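How to Refresh an Oiled Oak Desk Top

Oiled wood wears in the places you use most. On a desk, that means the strip where your forearms rest and the patch under the mouse. The steps below are for a solid or thickly veneered top that was finished with oil or hardwax oil. If your desk was lacquered, stop after the cleaning step. Oil will sit on top of lacquer and stay sticky.

To find out which finish you have, put a few drops of water on a spot near the back and leave them for ten minutes. On a lacquered top the water beads and wipes off with no mark. On a worn oil finish it soaks in a little and leaves a darker spot, which fades as it dries.

What you need

– Mild dish soap and two soft cloths
– A gray non-woven pad, or 240 grit sandpaper
– Hardwax oil in a clear or natural tone
– A lint-free cloth or a white pad for applying
– Nitrile gloves
– A metal can with a lid, filled with water, for used cloths

I used Wurholm clear matte, bought as a small can from Moltwood. One can was plenty for the desk and left enough for a shelf. Any clear hardwax oil should behave in much the same way, but read the drying time on your can and go by that.

Step 1: Clean

Take everything off the desk, cables included. Mix a little dish soap into warm water, wring the cloth out well, and wipe along the grain. Wipe again with plain water and dry it right away. Old hand grease collects near the front edge, so go over that part twice. Let the top dry overnight. 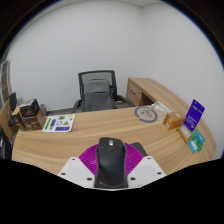 Light oak grain on a curved desk.

Step 2: Sand lightly

You are only trying to roughen the old finish and knock down raised fibers. Work with the grain, using long even strokes and very little pressure. On a curved desk the grain usually keeps running straight while the edge bends away from it, so follow the grain and ignore the edge. Do the edge last, by hand, with the paper folded over twice. Never use a belt sander on veneer.

Ink stains and dark rings may need more work. Sand a wider area than the stain itself or you will end up with a pale dish in the surface. Vacuum the dust, then wipe with a barely damp cloth and wait until the wood is dry again.

Step 3: Apply the oil

Stir the can slowly and do not shake it. Pour out a small amount and spread it thin. A section the length of your arm is enough to handle at one time. Keep a wet edge as you go, and finish each section with one light pass along the whole grain line.

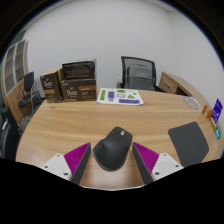

Wait 6 minutes, then rub off everything that has not soaked in. This matters more than any other step. Oil left on the surface dries into shiny patches that pick up dust, and the only fix is to sand them off. Look across the top from a low angle with a lamp at the far side and you will see any spots you missed.

Put used cloths straight into the can of water. Oily cloths left in a pile can heat up and catch fire.

Step 4: Second coat

My desk needed one only along the front. Let the first coat dry for the time on the can, rub with the gray pad, wipe, and repeat step 3. I did mine in February with the heating low, and it took an extra day to stop feeling tacky.

Wait a week before putting back anything heavy or rubber-footed. Lamps and monitor stands can leave marks while the oil is still hardening.

Natália Mikuš
Updated 2025-04-18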